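How to Get a Squashed Straw Hat Back in Shape

Every February I dig my summer hats out of the closet, and every February at least one of them looks like somebody sat on it. (Somebody usually did. Me.) I used to toss them, but then my neighbor Conceição Prata showed me how she steams hers over the kettle, and I haven't thrown one out in two years!

You'll need a kettle or a garment steamer, a bowl about as big as your head, a clean dish towel and a couple of heavy books.

First, brush the dust off with a soft dry brush. Go around with the weave, and don't scrub. If there's makeup or sweat on the inside band, dab it with a barely damp cloth and let it dry before you do anything else.

Next, get the steam going and hold the hat a good six inches above it. Keep your fingers out of the way, please, steam burns are nasty. Move the bent part back and forth until the straw feels soft and bendy. I never stay on one spot for long, and I stop well before anything feels soggy. 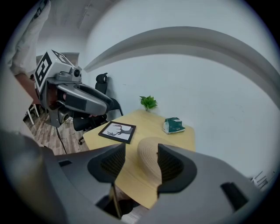

Pale straw brim with a fine woven pattern.

Now smooth the brim with your hands, working from the crown out to the edge. Stubborn crease? Steam it again and press it flat under the towel with the books on top. For a dented crown, push it out gently from the inside and set the hat over the bowl to hold the shape.

Then leave it alone for 22 hours. I know that's oddly specific, but I do mine after lunch and pick it up the next day before lunch, and it works for me. Keep it away from heaters and sunny windows while it dries.

One warning: paper straw hates steam. Try a tiny bit on the underside first, and if it goes limp or fuzzy, stick with the books.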